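Ticket: Grasp success in the Dotmont baseline doesn't match the number in the report draft
Project: Flotham / tabletop pick
Opened by: Sofia Marinho
Assigned to: Amândio Barros
Priority: high
Status: closed, fixed
Opened: 2018-04-03

Description

I reran the Dotmont baseline with the checkpoint from March and I can't get the number in the report draft. The draft says 98 percent grasp success on single cubes. My runs come out well under that and they don't agree with each other. Same checkpoint, same gripper, same table, same settings file as far as I can tell.

What I expected: a result close to the draft when the policy is run with the wrist camera only, one cube on the table, fingers starting open.

What I get: the arm comes down fine, the fingers are open, and then it closes early. On bad trials one finger pushes the cube before the other one reaches it. On the worst ones it closes on nothing and the script still logs a grasp.

That last part worries me more than the low number. If the script logs a grasp with nothing in the fingers, we don't know what the 98 means.

Steps to reproduce

1. Load the March checkpoint.
2. Start the evaluation script with the single cube list.
3. Let it run 16 trials without touching anything except to reset the cube.
4. Compare the script's log with your own notes on paper.

Step 4 matters. If you only read the log you won't see the problem.

Comment 1 — Amândio Barros

Read through it. Two separate problems, I think, so I'm going to treat them that way and not close this until both are done.

Problem A: the policy closes early.
Problem B: the script counts empty closes as grasps.

B is older than this project. The success check was copied from the Neves code, where it looked at whether the fingers had stopped moving before the end of travel. On the old fingers that was good enough. The replacement pads have some give, and the fingers can stall against each other a little short of the closed position. The check sees "stopped early" and calls it an object.

Can you send me the raw finger positions for the empty closes?

Comment 2 — Sofia Marinho

Uploaded to the Flotham folder, under finger_pos. The empty closes are the ones I marked with an E in the last column.

You're right that they stall short. It isn't by much and it isn't the same every time, so I wouldn't trust a fixed threshold unless we leave plenty of room on both sides of it.

Comment 3 — Amândio Barros

Thanks. Change for problem B:

— The success check now needs two things: the fingers stop inside a band that fits the cube width, and they are still inside that band after the arm lifts and waits.
— The log writes the finger position at close and again after the lift, so anyone can check it later.
— An empty close is now its own category and doesn't get folded into "miss".

I tested it by closing on nothing over and over, and then by closing on a cube and pulling it out by hand during the wait. Both cases come out right. Please pull the branch called check-after-lift and rerun the log from your paper notes.

Comment 4 — Sofia Marinho

Reran. The log and my notes now agree on every trial. Problem B is fixed on my end.

The success rate went down, as you'd expect, so the draft number can't stay in as it is. I've marked that paragraph so it doesn't go out.

Problem A is still there. I tried these:

— Restarted the controller. No change.
— Recalibrated finger zero. No change.
— Swapped the camera cable for the spare. No change.
— Turned off the overhead lights and used only the desk lamp. Worse.
— Turned the overhead lights back on and dimmed them. Slightly better, but I wouldn't swear to it over so few trials.

The lighting result made me think it was glare on the wood. I no longer think it's the whole story, because it also closes early with the cube well away from the bright part of the table.

Comment 5 — Amândio Barros

Look at the timestamps. The policy gets a frame from the wrist camera and the arm's joint state, and it assumes they're from the same moment. In the training set they are. We have 2,000 demonstrations and I checked a handful of them by hand, and the frame and the state line up every time.

In your evaluation logs the frame lags behind the state. The state says the hand is down at the cube while the frame still shows it on the way. Then when a new frame does arrive it's a big jump, and the policy seems to treat the jump as a cue to close. I can't prove the second part yet.

Did anything change on the machine that runs the evaluation?

Comment 6 — Sofia Marinho

Yes. We moved evaluation to the Sumis machine at the end of March when the old one was needed for training. I copied the environment over and checked the versions, but I didn't look at the camera driver settings. Where is the buffer size set?

Comment 7 — Amândio Barros

In the driver's own config, outside our repository. That's why your settings file looked identical.

On the old machine the buffer was set to keep only the newest frame. On the Sumis machine it's at the driver default, which queues frames and hands them out oldest first. When inference takes longer than one frame interval the queue grows, and you fall further behind the longer the trial runs. It also fits with your runs not agreeing with each other, because the lag depends on what else the machine is doing.

To fix:

1. Stop the evaluation script.
2. Open the driver config on the Sumis machine and set the queue to newest only.
3. Restart the driver. Restarting our script alone doesn't reload it.
4. Run the timestamp check before the first trial. I added it to the same branch. It refuses to start if the frame and the state are too far apart.

Comment 8 — Sofia Marinho

Done in that order. The timestamp check failed the first time because I skipped the driver restart, which at least shows the check works. After the restart it passed.

First set of trials looks much better. The fingers stay open during the approach and close when the cube is between them. I don't want to write down a rate until the long run is finished.

I'm also saving wrist frames from before contact so we can compare them against the joint state by eye. Two of them, yellow cube and then teal cube:

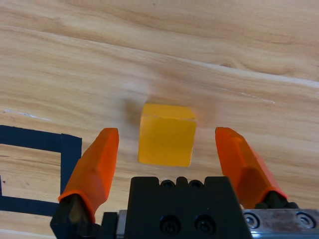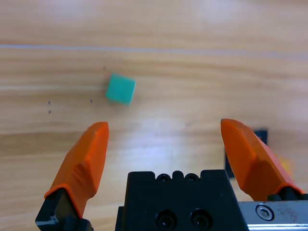
The long run is set for 800 trials and goes through the full cube list. I'm leaving the paper notes in for the first part of it and then going by the log alone, now that the two agree.

One question while it runs. Should the old runs be thrown out, or can we rescore them? We have finger positions for most of them but nothing from after the lift.

Comment 9 — Amândio Barros

Throw them out for the report. Without the position after the lift you can't tell a held cube from one that slipped, and the band check alone would still be a guess. Keep the files, though. I'd like to use the empty closes to see how much the pads vary.

For the training set nothing needs to be redone. The demonstrations never used the success check. A person marked those, and the frames were recorded on the old machine with the right buffer setting.

I've also copied the driver config into the repository, and the evaluation script now prints the driver settings at the top of every log. If somebody moves it to another machine the difference will show up on the first line.

Comment 10 — Sofia Marinho

Long run finished overnight. No empty closes logged as grasps. No early closes of the kind I opened this for. There are still misses, mostly with cubes turned at an angle to the fingers, where one corner gets touched first and the cube spins. That's a policy problem and I've opened a separate ticket for it.

The paragraph in the draft is rewritten with the new rate and a sentence on how success is measured: fingers inside the width band at close and again after the lift. I also took out the comparison with the Neves result. They were scored the old way and I don't think the two numbers belong in the same table.

Comment 11 — Amândio Barros

Agreed on the table. If we want the comparison back we'd have to rerun the Neves policy with the new check, and I can do that once the arm is free.

Merged check-after-lift into the main branch. Closing.

Resolution: (A) camera driver on the evaluation machine was queuing old frames; set to newest only, timestamp check added. (B) success check counted empty closes as grasps; replaced with a width band checked at close and after lift. Earlier evaluation runs are not to be used in the report.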